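Toy eggplant and other play food, how to clean the shine back?
Posted by Plomier, November, 3926 views

My daughter has a set of toy vegetables and the eggplant became dull and a little sticky. It is glossy type, with green leafs on the end. Can I put it in the dishwasher?

Koech
No dishwasher please. Mum's way is lukewarm water, one drop of dish soap and a soft cloth. Dry it well at the leafs, the dirt is hiding there. I did ours 3 times and the colour stayed.

Ivow
just buy new one mate

Cemen
I agree with Koech. For the sticky part I use bicarb soda on a damp cloth, very light. After, I leave everything on a tray over 9 hours. 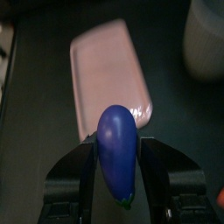

Then I give one more wipe with a dry cloth, and it goes back to the toy kitchen.

3 comments · 9 shares

Related
Removing texta from play food
Best tub for toy vegetables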